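The Wandirness Counting Book, board edition: my review

Posted Mon 3 April

My daughter is two and a half and she eats books. I mean that literally, there's a corner missing from nearly everything we own. So when my sister sent us the Wandirness Counting Book I figured I'd give it a week!

It's by Illia Tymoshchuk, who does the words and the pictures, and it's put out by Sovbridge. You get 30 thick pages and the story follows a goose named Lysenko who walks home along a river and meets more animals at every bend. One heron, two frogs, three very grumpy otters (our favorite page by a mile) and so on up to 12.
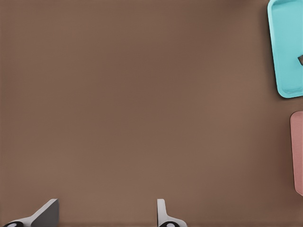

The rhymes are good, and I say that as someone who has read this thing out loud every night since October. They have a bounce to them, so you don't trip over your own tongue when you're tired. The only clunker is page 8, where "beetle" is supposed to rhyme with "little," and my husband does a silly accent to get through it.

Now the pages themselves. The board is stiff and has a slight shine, and applesauce wipes right off. Ours has been dropped down the stairs, sat on, and left in the car, and the spine is still holding. The corners are rounded too, so it doesn't hurt so much when somebody small whacks you in the nose with it. 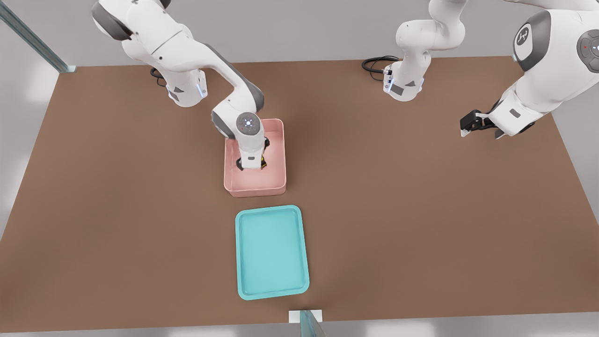

My one real gripe is the size. It's a big square thing and it won't fit in my diaper bag, or in any bag I own other than the grocery tote. There's a smaller version from the same series called Fluvum, but that one is colors and shapes, no goose, and she lost interest by the third page. I wish they'd just shrink this one.

Also, the numbers are printed pale yellow on a cream background on a couple of the spreads. Pretty in daylight, hard to see with a night light on. I ended up going over the seven with a marker.

Would I buy it again? Yep, I already got one for my nephew's birthday. I'd say it's best from 18 months up to maybe four. Four and a half stars from me, and the otters get five.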